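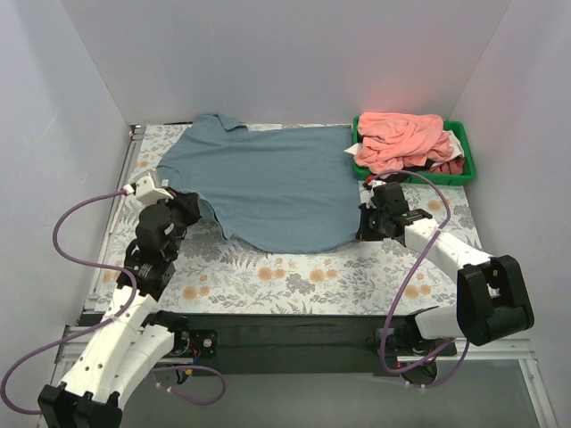
Getting cooking oil out of a T-shirt

I've rescued more shirts from olive oil than I care to admit (I'm a messy cook, always have been), and the good news is that you don't need anything fancy to do it.

Start by blotting the spot with paper towel, pressing straight down. Please don't rub! Then cover it with a good heap of bicarb soda and go and have a cuppa. I usually leave mine for an hour, though overnight is lovely if you've got the patience.

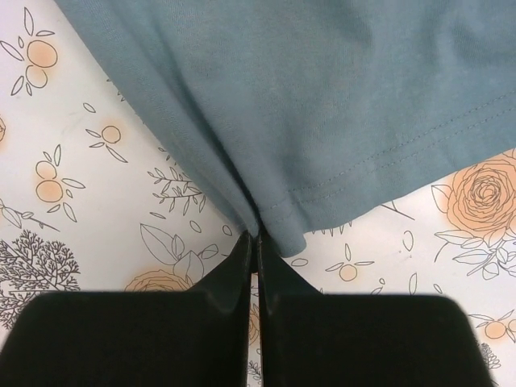 Once you've brushed the powder off, work a small drop of dish soap into the mark from the back of the fabric, using your fingertips or an old toothbrush. Leave it 13 minutes or so while you hunt for the rest of the coloureds, then wash as warm as the care label allows.

Check the spot before it goes anywhere near the dryer, as heat can set whatever's left. I hang mine on the line and look again in daylight. Still a shadow? Do the soap step once more. My favourite grey tee from last October took 2 goes, and I'm wearing it as I type.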